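Section 4. Folding and reusing the tuck-lid cartons

Applies to the brown corrugated cartons supplied by Dahlgren and by Jotivlow. The Darnow mailers fold differently and are covered in Section 6.

4.1 Before you start

The leaflet packed with the cartons promises a finished box in 7 seconds. We have never managed it, and we doubt whoever wrote the leaflet has either. Allow a minute for each of your first few, and expect to redo one.

The leaflet also says the board can be folded and flattened "again and again". Treat that with caution. The creases soften with use, and a soft crease gives you a wall that leans. Decide for yourself when a carton is finished. The colour of the board tells you nothing.

You will need:

- a flat table with a mat or cloth on it, so the board doesn't skate about
- a stack of cartons, flat or partly folded
- clear space beside the stack for the one you are working on
- paper tape, if you intend to ship anything heavy

Note: Order code 952 on the Skesadero supply list is for the carton alone. Dividers and tape are ordered separately, whatever the catalogue photo suggests.

4.2 Setting out the table

1. Put the stack on your left and keep the right side for the open carton. Left-handed packers should swap the two.

2. Square up the stack if you can. Partly folded cartons will not sit neatly, and pressing down on them bends the tabs. Leave them fanned if they want to fan.

3. Open one carton and lay its lid back flat behind the tray. Check the hand hole in the lid for splits before going any further.
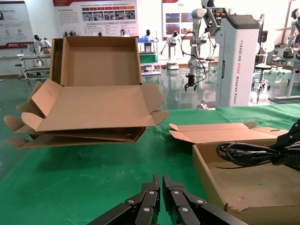 Figure 4-1. Stack at left with the top carton open and its back panel up. Carton at right with its lid laid flat, hand hole near the right end.

4. Look along the front wall. A torn front edge is the most common fault and the one most often waved through. A small tear will do for storing papers. It will not do for anything going on a truck.

Caution: Corrugated edges cut. Run your hand along the face of the board, never along the raw edge.

4.3 Folding the tray

5. Bend every crease once, all the way over, before trying to assemble anything. The leaflet skips this step. It is probably why so many people end up with a crooked box.

6. Raise the two side walls and turn their end tabs inward.

7. Raise the front wall and fold it over the tabs. The small curved slot should come near the edge of the flap. If you can't find the slot, you most likely have the carton inside out.

8. Press the front wall down until it stays by itself. Some catch with a click. Many don't, and the lack of a click doesn't mean you have done it wrong.

Note: Don't force a tab that won't go in. Open the wall again, straighten the tab with your thumb and try once more. If it fails a second time, take another carton from the stack.

9. Leave the lid open and look at the tray from the front. The floor should be flat and the front wall should stand straight from corner to corner. Pay particular attention to the lower corners, where crushing starts.

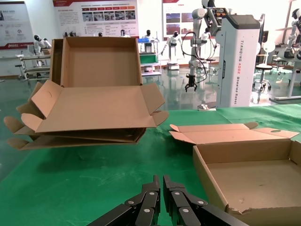

4.4 Deciding what to keep

10. Sort used cartons by condition:

Sound walls, clean creases: reuse for shipping.
Front wall slightly crushed or torn at a corner: indoor storage only.
Split hand hole or a lid coming away at the crease: recycling.

11. Tape is a repair for storage cartons. We know people tape a crushed corner and ship the carton regardless. The corner is no stronger for it.

12. Flatten cartons you won't use soon, working in reverse from step 8. Store them off the floor, away from outside doors, particularly in February when slush gets tracked in.

4.5 Load and storage limits

Dahlgren prints a figure of 2000 sheets of plain paper per carton. We would not lift one packed like that by the hand hole. Keep to 300 sheets if the carton is to be carried, and support it from underneath with your other hand.

Don't stack filled cartons on top of one with a damaged front wall, even for an afternoon.

For closing and labelling, go to Section 5.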